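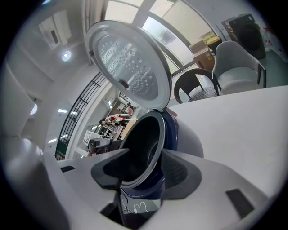

How to train a lid-closing policy from hand-held gripper demonstrations

By Radomír Havlíček, 2025-08-18

This page covers the method we used on Hetelar to get an arm to close the lid of a hinged kitchen appliance, using only demonstrations recorded with a hand-held gripper. It assumes you already have a working recording rig and a machine that can train a diffusion policy overnight. Calibration of the wrist lens is on a separate page.

We picked a rice cooker because the lid is awkward. It swings on a hinge, it has a catch that needs a firm push, and the shiny plate inside it upsets most depth sensors. We use colour images only, so the last point mattered less than we had feared.

1. Fix the task before you record

Write down where an episode starts and where it ends. Ours starts with the lid fully raised and the fingers open in front of the pot. It ends when the catch has engaged and the gripper has moved back a hand's width. If two people record, they must both use the same ending. We lost our first batch because one person stopped at the click and the other carried on and moved away, and the trained policy hovered over the lid without letting go of the task.

Leave the inner pot in and the mains lead unplugged.

2. Map the room

Walk slowly round the table once with the gripper before the first episode, and finish at the place where you will start recording. The tracker needs fixed things to hold on to. Window frames, railings and ceiling fittings are all good. A plain white table gives it very little, so keep some of the room in view when you bend down towards the cooker.

Map again if the blinds are moved. A change in daylight was our most common cause of lost tracking.

3. Record the demonstrations

We recorded 135 episodes and kept 100 for training. The rest had lost tracking, a missed catch or a knock against the table.

Move at half the speed that feels natural. Come in from the front, go up and over the rim of the lid, and press down with both fingertips closed together. Pressing with one fingertip works for a person but twists the wrist of the arm later on.

Turn the cooker a little on the table between episodes and change your own starting height. Do not change both by a lot at once. Early on we moved everything every time, and the policy learned a vague average path that touched the lid and slid off.

4. Clean the data

Run the tracker over the recordings, then look at the path of each one as a plain line plot. A good path is a smooth arc with a short flat part at the end, where the catch is pressed. Throw out any path with a jump in it. We tried to repair the jumps by filling in the missing points, and the results were worse than with fewer episodes.

Trim still moments from the start. Leave the ones at the end, as the policy needs them to learn when to stop pushing.

5. Train

Use the wrist image, the gripper width and the pose relative to the start of the current window. Do not give it the pose in the room. We use 2 past observations for each prediction. A longer history made the arm slow to react when the lid was nudged.

We trained with the Prernetix code using its default image encoder. Turn off horizontal flips. The task looks almost the same from both sides, but the recorded motions do not match a flipped image.

6. Run it on the arm

Check the delay between camera and arm first, and shift the actions to match. Then do a dry run with the speed limit low and a hand on the stop button. Set a force limit on the downward axis before the lid is anywhere near the fingers – a lid hinge breaks easily.

Start with the cooker where it stood most often in the recordings. Move it towards the edges of the table once that works.

Known problems

The policy fails when the lid starts half closed, as we never recorded that. It also sometimes presses on the hinge side if the cooker is turned with its back to the arm. Kuruc, the follow-on project, is adding both cases.

The cleaning scripts are in the Clastbridge folder under tools. Run them on a copy, as they overwrite the original paths.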